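I keep hearing that two-arm robots are ready for the home shop. I share a space in Veswood, and I don't buy it. We have spent six weekends on the Merrick build, a job that comes down to gears on a steel disc with a peg. My hands could do it while I talked about something else.

People point to the printed parts and the low cost. Fine. Printing a bracket is the easy bit - keeping the cables out of the way and getting two arms to agree on one small gear is where the weekends go. 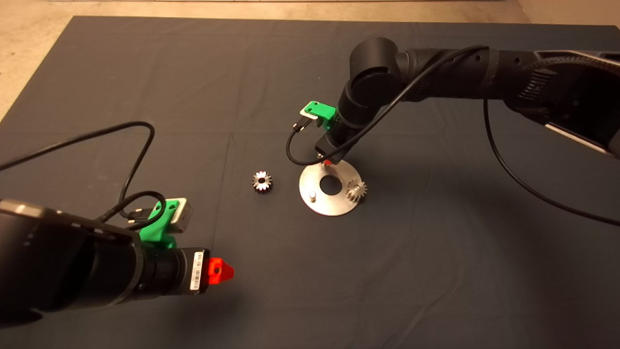 I'd still tell a beginner to start with one arm and a dull task. Ask me about the second one in February, after we've paid for the last four motors.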